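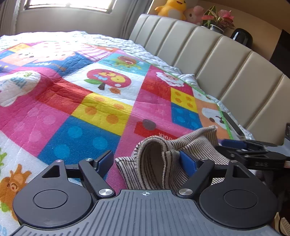
**Washing and storing quilted blankets**

In my family the quilted blankets are washed two times in a year, in spring and again in August, when the days are dry and a thick thing can hang outside until evening. I wrote down how I do it because my cousin Tín Phí asks me every summer.

First shake the blanket outdoors and look at the seams. If a stitch is open, close it before the washing. A small hole becomes a big one in the machine, and then the filling moves to one corner.

- Use cool water and the gentle program.
- Take half of the usual soap. Quilting keeps soap inside, and the blanket becomes stiff.
- Wash it alone. A sheet will wrap around it.
- Run the rinse once more at the end.

For strong colors, test first. Press a damp white cloth on a red or dark blue part and wait one minute. If color comes on the cloth, wash by hand in the bathtub and do not leave it to soak.

Do not hang a wet quilt from two corners, it pulls the stitches. I lay it over 4 lines of the drying rack and turn it after lunch. In a dryer use low heat, and stop it sometimes to pull the blanket flat with your hands. It can need up to 92 minutes in my old Vando.

To store, fold in three, not in half, and change the fold when you take it out, so the crease is not always on the same place. A cotton pillowcase is better than a plastic bag. In Steltdale the winters are damp, so I keep mine on the upper shelf, away from the outside wall.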